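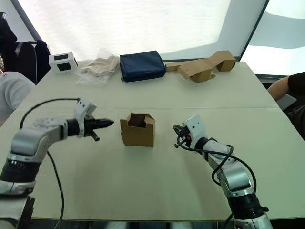
Culturham Amo Packing Table, Two-Board Top

Item 747
Category: Packing and assembly / Tables
Finish: off-white, matte

The Amo is a flat, open work surface for hand packing, box folding, sorting and light assembly. The top is plain from end to end, with no raised lip, printed grid or inset hardware. Small cartons can be opened, turned, filled and closed anywhere on it.

Top

The top is made of two boards joined along one straight horizontal seam. The seam sits off center, so the boards are of unequal depth. Most users place the carton on one board and keep inserts, tape and labels on the other, but either board can serve as the packing side.

The boards are leveled against each other at setup using the four screws under the seam. A correctly leveled seam can be felt with a fingernail but will not catch the bottom flap of a carton. If it does catch, the screws need another quarter turn on the low side. Recheck after the first week of use and after any move.

The matte finish limits glare from overhead lighting. It will show pencil, marker and shoe polish. It does not show fine dust as readily as our gray top (see Cloten, at the end of this page).

Specifications

Width: 52 in.
Top: two boards, butt joined
Surface: off-white, matte, wipe-clean
Edges: square, eased by hand
Leg height: fixed
Seam fasteners: four leveling screws, supplied
Feet: threaded, adjustable
Assembly: two people, one hex key (supplied)
Ships: flat, 2 cartons

Working with small cartons

The table is intended for cartons that are packed from above with the flaps open. For repeated packing, the carton should stand near the middle of the top, where it can be reached from either side. Keep fill material in a bin under the table or on a side shelf. Loose paper on the surface tends to end up under the carton and makes it rock when the flaps are pressed down.

Plain corrugated cardboard slides easily on the matte finish. If the carton moves while being filled, place a thin rubber mat under it. Mats with a dark backing can leave a mark on the finish if left in place for long periods - lift them at the end of the shift.

Cut tape and open cartons on a cutting mat. The finish is thin and a box knife will go through it. Scratches that stay within the finish can be touched up with the Amo repair pen. Deeper cuts require a replacement board. The boards are sold separately, so a damaged front board does not mean replacing the whole top.

Setup

1. Set the leg frame on the floor and fit the feet finger-tight.
2. Place the deeper board first, then the shallower one.
3. Start all the board screws before tightening any of them.
4. Level the seam with a straightedge laid across both boards.
5. Level the frame at the feet.
6. Tighten the lock nuts on the feet.

Allow 24 in. of clear floor on the working side. Avoid placing the table directly over a floor drain or expansion joint, as the feet are narrow and may settle into the gap.

Care

Wipe with a damp cloth and mild dish soap. Dry the seam afterward. Do not use acetone, abrasive powder or melamine sponges, which will polish the matte finish into shiny patches. Tape residue comes off with citrus-based remover applied to the cloth. Let hot melt glue cool fully and lift it with a plastic scraper.

Compatible parts

Theodorakopoulos side shelf - hooks onto either end of the leg frame, no drilling. Holds flat cartons upright.
Amo replacement board, deep
Amo replacement board, shallow
Amo repair pen, off-white
Cloten top, gray, same hole pattern. Fits all Amo frames except the first series, which used a center rail.

Ordering

Tables are built in batches. Orders received by noon Wednesday are added to that week's batch. Replacement boards ship from stock. Color varies slightly between batches, so when ordering a single board for an older table, include the batch code from the label under the left rear corner. Carton flats are sold separately in bundles of 1000.

Returns are accepted on unassembled tables in their original packaging.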